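Murngate Science Center
Learning Pages for Young Visitors
Published 05/05/2020

How Do You Look After a Robot Arm?

A robot arm is a machine that can reach, turn, and pick things up. Like a bicycle or a piano, it needs regular care. This page explains how the staff of the Murngate Science Center look after one robot arm in the Ocampo Workshop. The arm practices with kitchen items and play food, and its name is Cirkska.

What are the main parts?

Cirkska has a strong arm that holds everything up, and joints that let it bend. A joint in a robot works a little like your elbow or your wrist. Inside each joint is a motor. Cables bring the motors their power and carry messages from the computer.

At the end of the arm is the gripper. The gripper is the robot's hand, but it has only two fingers. They move apart to let go and move together to hold.

Getting ready in the morning

Before the power is turned on, a staff member checks the cables by eye. A cable should hang freely when the arm moves. If it is pulled tight or pinched, the arm stays off until the cable has been moved.

Next, the staff member wipes each finger with a soft cloth. Dust and sticky marks make fingers slippery, and a slippery finger drops things.

Then the power is turned on and the arm moves slowly to its starting position. Engineers call this position "home." From home, the computer knows exactly how far each joint has turned.

Checking the gripper

The gripper does the hardest work, so it is tested every day. The staff member tells the computer to open the fingers and looks at the gap between them. Both fingers must be straight, and no screw may be loose.

After that, the arm tries to pick up objects of different shapes. A mug, a plate, and a strawberry must each be held in a different way. If the fingers squeeze too hard, a soft object could be crushed. If they squeeze too gently, a heavy one could slip out. 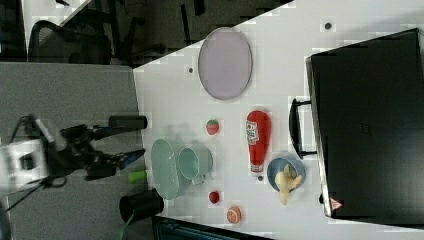 With its fingers open, the gripper can reach over the edge of the white table. The banana in the blue bowl sticks out over the rim, and a mug lying on its side has its handle out to one side. Shapes like these give a robot plenty to work out.

What happens when something wears out?

Every part that moves will wear down in time. The staff keep a record called the Haneck Log, which lists each check and each repair. In July of last year, the log showed that the arm had missed 38 objects in one week. The week before, it had missed only four. The staff looked closely at the fingers and found that one of them had worked a little loose.

The repair was done in this order:

1. The power was turned off and the plug was removed.
2. The loose finger was taken off and cleaned.
3. The finger was put back and its screws were tightened.
4. The power was turned on and the arm was sent home.
5. The arm made 47 test grips, and each one was written in the log.

Staying safe

A robot arm cannot feel sorry if it bumps you. Only trained adults may touch Cirkska, and only when it is switched off. Visitors stand behind the yellow line and keep their bags on the hooks by the door.

Words to know

Gripper: the part of a robot that holds things.
Joint: a place where the arm can bend or turn.
Home: the position where the arm starts its work.
Log: a written record of checks and repairs.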